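Chapter 5
Preparing a Team for Tournament Soccer

Chapter outline
The tournament calendar
Choosing a squad
Warm-up matches and what they are for
Replacing an injured player
Rest between matches

Key terms: group stage, knockout round, squad list, friendly, recovery day, cover player

A league season and a tournament ask for different things from a coach. In a league, a poor month can be repaired later. A team that loses three matches in April may still finish near the top. In a tournament with a group stage, three matches may be all a team gets. The coach has to decide before the first game who will play, how the side will line up, and what will change if a starter gets hurt.

This chapter covers the weeks before a tournament and the days between its matches. It assumes you have read Chapter 4, on weekly training plans, and that you can draw up a simple session plan on your own. Tactics during the match are left for Chapter 6.

A case to start with

The Skemard Cup is a regional tournament for amateur clubs. Teams play in groups of four, and the top two in each group go through to the knockout round. Zollow, a club that had never gone past the group stage, entered under a new coach, Inese Lepik. She had a settled team from the league season and one player, the forward Tanvir Pramanik, who scored most of its goals.

Lepik arranged two friendlies. In the first, against Pidness, she used her usual starters for 60 minutes and then changed most of the side. Pramanik hurt his ankle shortly before the changes and was ruled out of the cup. The second friendly had been planned as a chance to rest the starters. Lepik now used it to try a new front line, with Vilho Heinonen moved up from midfield. 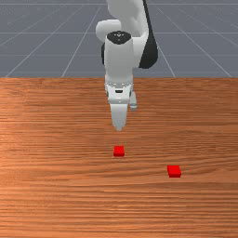 The move solved one problem and made another. Heinonen was good in the air and held the ball well, but the midfield lost its best passer. Lepik's assistant, Sadia Durrani, wanted to bring in a young forward from the reserves and leave Heinonen where he was. They talked it over for two days. In the end the reserve forward started the opening match, and Heinonen moved up only when the team was behind. Zollow finished second in its group and lost in the first knockout round on penalties.

It is easy to judge the decision by the result. For now, set the result aside and look at what the staff knew at the time. They had one friendly left, a squad list that was still open, and a clear idea of how the first opponent defended. We will return to each of these points in Section 5.4.

What a friendly can show

Coaches disagree about how much a warm-up match is worth. The opponent may be resting its own best players, and substitutions are often unlimited. A 5-0 win can mean very little. A friendly is more useful when the coach picks one or two things to check beforehand, such as how the back line handles high balls or whether two midfielders leave too much space between them. Write these down before kickoff and give each one to a member of the staff to watch.

Fitness is a separate matter. A player coming back from injury needs match minutes, and a training game does not fully replace them. Plan those minutes with the player and the physical trainer, and keep to the plan even if the match is close.

Before you read on

Think of a team you have played for or watched closely. Which player would have been hardest to replace? Write a short paragraph naming the changes you would have made, including any change of formation. Keep it. You will need it for the exercise at the end of Section 5.4.

5.1 The tournament calendar

Work backward from the first match. Mark the date on which the squad list closes, then the friendlies, then travel. Only after these are in place should you add training sessions.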